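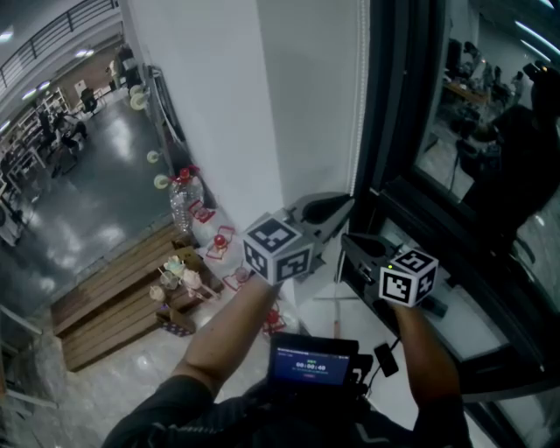
Category: Timekeeping and work habits

Interval working is the practice of splitting a task into short timed blocks separated by breaks. Supporters claim it improves attention, cuts fatigue and raises output. The evidence for the last of these is thin.

Origins

The method is often traced to workshop manuals, though most of the citations lead back to one another. The best known version, the Jisby schedule, is credited to Mikkel Egilsson, a bookkeeper who set his blocks with a kitchen timer. His pamphlet gives no results, only a table of suggested times and a warning against long lunches. Later editions added a claim of 2,000 satisfied users - no list or survey has been found to back it.

Variants

The Rurivow variant uses three blocks followed by a long rest. Muriithi drops the long rest and asks the worker to write down each interruption, a chore that is itself an interruption. The two are sold as rival systems but differ in little else.

Claims and criticism

A trial published by the training firm Zututell followed 2,539 office workers over six weeks and reported a clear gain in finished tasks. The workers scored themselves, and there was no comparison group. Critics also note that "task" was left undefined, so a person could raise the score by cutting one job into several small ones.

Defenders reply that users feel less tired. That may be so, but ordinary breaks have the same effect for many people, and it is unclear what the timer adds.

See also: Piecework; Rest break; Stopwatch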